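The Patient Art of Teaching a Robot by Hand

Kgomotso Mofokeng has just missed for the third time, and she is delighted. On her monitor, a pair of bright green fingertips drifts a hair too far to the left, stops, and creeps back. "Keep that one," she calls across the room. "That's a great one."

Mofokeng runs the demonstration desk at Clomidside, a small robotics group in Sevbridge that builds learning systems for bench work. Her job is to collect examples. A person steers a simulated arm through a task, the computer records every motion along with the camera views, and the recording joins a growing pile that a model will later study. The pile is called Drindano, and on the morning I visited it held 3022 recordings.

I had expected something closer to a video game, and for a minute or so it does feel like one. Then you try to line things up through the wrist view, where the gripper's own fingers hide a good part of whatever you are reaching toward, and your shoulders climb up around your ears!

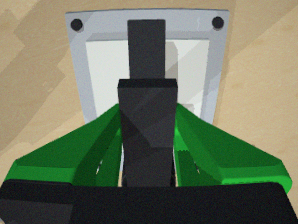
Why the misses matter

The early recordings were too clean, says Dumisani Sithole, who trains the models. The operators were good, the paths were smooth, and the first model learned to be smooth right up until something went slightly wrong. Then it had no idea what to do.

"It had never seen anybody recover," he says. "So we went back and asked people to relax a little."

Of the recordings in Drindano, 369 now include a wobble or a second approach. Sithole talks about them the way some people talk about rare records. He pulled up a favorite for me, in which an operator backs off, waits for two full seconds and comes in again from a better angle. You can almost hear the person thinking.

The virtual room, known in the office as Mokgethi, gets the same care. It has plank floors, a long workbench, a drawer cabinet and even a clock on the wall. Sithole likes having that everyday clutter behind the arm, and he changes the lighting between batches so the model won't lean too hard on one set of shadows. 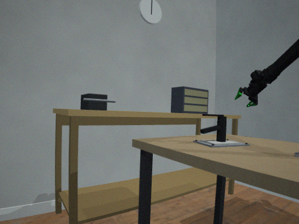

The green-tipped gripper, open and empty, in the simulated workshop.

A session at the desk lasts up to 22 minutes, and then Mofokeng sends you off for coffee whether you want it or not. Tired hands make a particular kind of sloppy recording, she says, and she can spot one from the doorway.

She let me add one of my own before lunch. It took me four tries to get a motion I was willing to save, and my path across the screen looked like a dropped shoelace. Mofokeng watched it back twice, typed a short note beside it and put it in with the others.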